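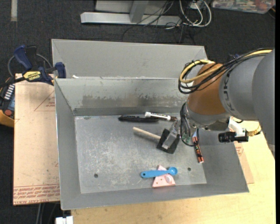
The Haslinger pad reported 64 percent when Iida Ruotsalainen paused the match. She wrote the figure in the log and opened the settings menu. Haptics were at level 5. She set them to zero and resumed.

Harkden was ahead by two rounds. Their captain played on a wired Desard, which had no battery to report.

At 132 minutes the light bar turned amber. The pad still answered, though the left trigger lagged on long pulls -- a firmware fault she had filed with Prevport in October. She moved sprint to the right bumper, noted the change, and took the next round with the light blinking.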